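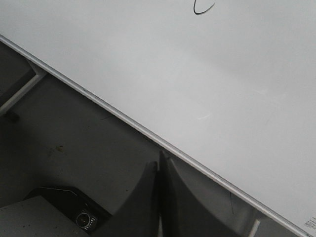

How do you get old marker off a whiteboard without ruining the surface? Go over it with fresh marker, wipe while it's still wet, then wash with warm water and a drop of washing-up liquid.

November 15, 2021
Notebook, Dekley workshop, back bench

Whiteboard day at last! Have been wanting to do this since July, when Salamatu wrote the whole Imidano parts list on the old board and we couldn't shift it for weeks (you can still read the word "hinges" if you stand by the door).

Started with the fresh-marker trick because Hildegard swears by it, and she's right, it's lovely to watch. The new ink loosens the old and the whole lot comes away on a dry cloth. You have to be quick. I did a patch as big as my hand, then wiped, then the next patch. Tried doing a full row in one go and the far end had dried before I got there, so had to go over it again.

Washing-up water next, soft cloth, well wrung out. Then plain water. Then dry. Yaw asked if we could skip the plain water and I said try it, so he did one corner without. Wrote on it after lunch and the line went down patchy and beaded up. Good to know! Rinse properly.

Things not to use: the green scouring pads from the sink. Fuseini did a test square on the offcut from the Skama job, 100 rubs, and the shine had gone completely. Marker sinks straight into that square now and leaves a grey shadow whatever you do. I've kept the offcut on the shelf over the bench, have a look, it's very convincing.

The aluminium edging picks up a line of black muck where it meets the white. Cotton bud and the same soapy water. Fiddly, but I enjoyed it far more than I should have.

Scuffs are another matter from ink. The pale smudgy ones mostly wipe off, the ones you can feel with a fingernail are there for good and I've stopped fighting them.

Pens: threw out 2 dried-up blacks and a green. Benedicta says store them flat, and the ones from her drawer do write beautifully, thin dark line right from the first touch. Mine have been standing tip up in a mug, which explains a lot. Moving them to the tray.

Still to do:
second board, same method
ask Hildegard where she gets her cloths
order blacks, fine tip
try the rinse test again with cold water, Yaw thinks it makes no difference

Wash to be repeated once a month, dry wipe at the end of every day. Put your initials inside the cupboard door when you've done it please.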